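Open day at the Stekville workshop, 14th April

Oteck opened its Stekville workshop to the public for the afternoon, and 268 people signed in at the front desk. Most of them came for the laundry demonstration, so that is what this page is mostly about. Sigita Uibo ran the sessions and Rezaul Weerasinghe looked after questions from the floor.

The club at Galbraith lent us its old team gear for the day. It was a good choice – thick knit, plenty of trim, and no two pieces crease the same way.

Each session began with a short talk on how the arm is taught to handle cloth. Shiuli Cassim kept it to plain language, and the kids at the front asked better questions than we did.

Visitors could have a go at folding by hand first. The tidiest jersey of the day was folded by Soledad Palacios, who used to work in a uniform shop and didn't mind saying so.

Gripping the cloth is the slow part, and Sigita spent most of her time on it.
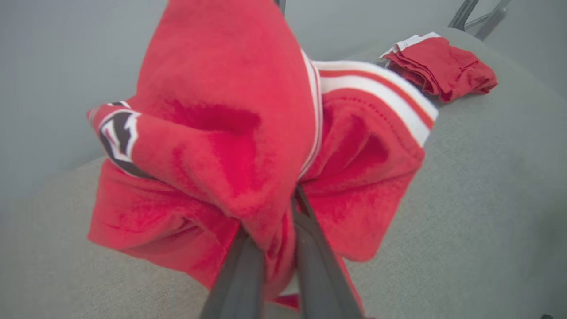
We ran 2 sessions and could easily have filled another. The colour leaflet on the project is all gone – we printed 400 – but Živko Stoyanova is ordering more and will post a copy to anyone who left an address. The next open day is in July, at the Kultthorpe site, where there is more parking.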